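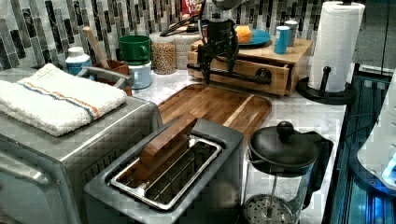

Photo: Vevow / Kulwood kitchen, Aug 24, 2019

Right, the great worktop sort-out has begun, and I'm starting at the toaster end as that's where everything seems to land.

The tea towel with the orange and blue stripes can live on top of the toaster oven for now — I do like having one within reach when I'm cooking.

I'm so fond of the little wooden box with the drawer! It came from a shop in Bisden back in July, and the teal plate looks lovely on it.

Mugs are still stacked at the back, green one upside-down on the pale one, next to the utensil crock. I might put hooks up, if I can find 2 that match. Any favourites, do tell me — I'm easily led where hooks are concerned.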